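The Brellham Residents' Kitchen reopened in April after a refit of its benches, walls and power points. 

The kitchen occupies the ground floor of Mirnesier House and is 2 minutes on foot from the Stuka Street tram stop. It is available for private cooking, small classes and shared meals. Groups must book in advance, and residents may use the bench appliances without a booking when no class is in progress.

## Bench appliances

The small appliances were selected by Omprakash Tyagi, Facilities Manager, after a survey that drew 164 responses from residents. Many respondents asked for a means of heating a single serve without turning on the full-size oven. Appliances are to stay on the bench where they have been placed and should not be carried to the dining room.

**Toaster oven.** A cream-coloured Toshiba on the dark grey benchtop, with a glass door, a wire rack inside and two round control knobs to the right of the door. Suitable for toast, pastries, open sandwiches and small trays of vegetables.
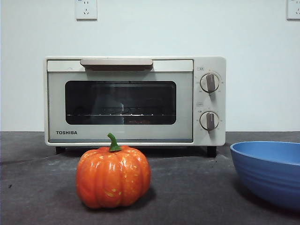

## Using the toaster oven

Members are asked to check the rack and the floor of the oven before switching on, and to remove any food left by an earlier user. Plastic containers, baking paper without food on it, and anything that touches the top of the oven must not be placed inside. Both knobs should be returned to the off position at the end of each session.

Crumbs are to be cleared once the oven has cooled. A soft damp cloth is sufficient for the door glass and the outer casing. Abrasive pads mark the finish and have been withdrawn from the cleaning cupboard.

## Classes

Buppha Khamphan will again teach the small-oven baking course, which runs over 4 evenings and begins at 6 pm. Places are limited by bench space. Abelardo Pacheco holds the waiting list and will contact applicants in the order in which their forms were received.

## Enquiries

Faults should be entered in the kitchen log and reported to Thịnh Vương at the Facilities Office. Booking forms and the current schedule of hire charges are available from the front counter at Mirnesier House.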